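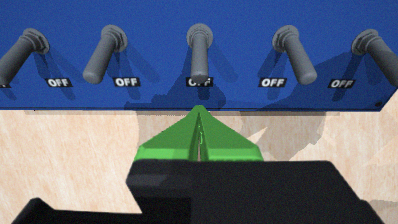
Gray toggles on the blue panel, render.

March, 18:00, bench notes, natural dye trials

What a good afternoon! The madder bath finally gave us the brick red I've been chasing since the winter, and I want to get it all down while my hands are still orange.

Recipe as run: 44 g madder root, ground fine, soaked overnight in rainwater from the barrel, then brought up very slowly. I kept it at a bare steam for two hours and never let it simmer (last time it went brown on me, and I'm pretty sure I was impatient with the heat). Wool was the Banstead two-ply, scoured yesterday, alum mordant, a pinch of cream of tartar.

Skein 1: lovely, deep, even right through to the middle of the twist.
Skein 2: same bath, paler at the tie. I tied it too tight again. Figure-eight ties from now on, loose enough to get two fingers under.
Skein 3: exhaust bath, a soft apricot. Kirsten wants this one for the sample card and I can see why, it's gorgeous next to the weld yellow!
Skein 4: exhaust plus a splash of iron water. Plum-brown, a bit dull indoors, much nicer by the window.

Agathe asked about chalk. Our tap water is so hard that I'd assumed we didn't need any, but with rainwater we probably do. She has a jar of it on the Hubmann shelf, so next batch gets 5 g and we'll compare side by side.

Weld: still haven't weighed the dried stalks. Aurélien M. says the Tresora seed came up thick this year, which would be wonderful, we ran out so early last time.

Light test: half of each skein wound on card, one end covered with foil, taped up in the south window. Leave them alone, please, even if the foil looks untidy.

To do
- rinse skein 4 once more, it was still giving color
- wash the big pot, the iron spoon must NOT go back in with the others
- order alum
- ask Sylvain for his walnut hulls before he composts them again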